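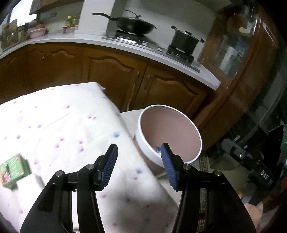
Frerichs sets new pad check for Stikden hand grippers

2024-06-12

Frerichs has changed the way it looks after its Stikden hand-held grippers, the two-fingered tools its staff use in ordinary homes to record household jobs for robot training.

Each gripper will now be checked after 900 open-and-close cycles. The ribbed blue pads on the fingertips come off first and are washed in warm water, then looked over for flattened ribs. Pads are replaced as a pair, even when only one is worn.

The round pivot pins on the linkage get a drop of light oil and are wiped dry. If either finger lags when the handle is squeezed, the tool goes back to the Ultetti workshop, where the linkage is stripped and refitted.

Radu Avram, who runs the workshop, said most faults began with grit. "Flour and crumbs get into the joint and the fingers stop meeting square," he said. "You can feel it in the handle before you can see it."

The workshop has serviced 219 grippers to date. A full strip-down takes roughly 4 hours, and calibration is repeated before the tool goes out again.

Rüdiger Wegener, who plans the home sessions, said spare pads would be packed with every kit. A revised maintenance sheet is due in November.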